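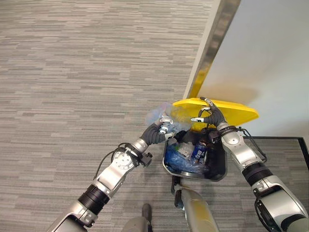

Tutodau is seeking participants for a study of household waste sorting in small living spaces. The study looks at what people discard in the course of an ordinary day, how they separate it, and where in the home the sorting takes place. Many homes rely on a single small bin for everything, and a blue-and-white can may well end up in the same liner as crumpled wrapping and clear plastic film. We wish to understand how often this happens, which items cause the most hesitation, and whether the design of the bin and its lid has any bearing on the result.

The study is directed by Sieglinde Brandes and coordinated by Timo Lammers. It forms part of the Fistinia project on domestic routines, which has been under way since September.

Who may take part

We invite applications from adults aged 18 or over who live in an apartment, a shared house or a student residence. Applicants should:

– handle the household trash themselves at least twice a week
– have access to a separate collection for cans and plastic packaging, either at home or in the building
– be able to read instructions and complete a short written log in English
– be available for the full length of the study

No previous knowledge of recycling rules is needed. Applicants who do not currently sort their waste are as welcome as those who do. Persons employed in waste collection or in the manufacture of household bins are not eligible, nor are members of their immediate households. Only one person per household may enroll, although other residents may continue to use the bin as they normally would.

What participation involves

Each participant will attend an introductory session at our Lindgren Street office, Room 3913. The session lasts about 20 minutes. Participants will be given a small lidded bin, a supply of liners and a log booklet. They will also complete a short sorting task using clean, everyday packaging: cans, paper wrapping, thin plastic bags and similar items. The task is not timed and carries no score.

Following the session, participants will use the bin at home in place of their usual one. The log is to be filled in each evening and asks what was thrown away, whether anything was moved from one container to another afterward, and whether the lid was left open or closed. Food waste should be recorded but need not be weighed. Broken glass, batteries, medicines and sharp objects must not be placed in the study bin under any circumstances.

A member of the team will make two home visits by appointment. During each visit the contents of the bin will be emptied onto a tray, sorted by material and recorded. Participants are asked not to empty the bin on the morning of a visit. They need not be present for the sorting itself, but an adult member of the household must be at home. Visits are carried out by Prasert Inthanon and Gareth Bellamy, both of whom carry identification.

A closing interview will be held by telephone or in person, according to preference. The bin may be kept at the end of the study or returned to the office.

Payment

Participants who complete all parts of the study will receive 600 dollars. Those who withdraw after the first home visit will receive half of this amount. Public transit fares to and from the office will be reimbursed on presentation of a ticket or receipt.

Privacy

Household waste can contain personal information, and we ask participants to remove or shred letters, bank statements, prescription labels and the like before discarding them. Any such material found during a visit will be set aside unread and handed back. Logs are stored under a participant number – names and addresses are kept separately and are deleted when payment has been made. Participation is voluntary and may be ended at any time without explanation.

How to apply

Application forms are available at the reception desk and may also be requested by mail or telephone. Please state the type of housing, the number of people in the household and the present arrangement for trash and recycling, including where the bin is kept. Completed forms should be addressed to Clive Hollis, Participant Office, and must reach us by Oct 23, 2024. Forms received after this date will be placed on a waiting list.

All applicants will be notified in writing of the outcome. Questions concerning access to the building or assistance with the written log should be directed to the Participant Office before the form is submitted.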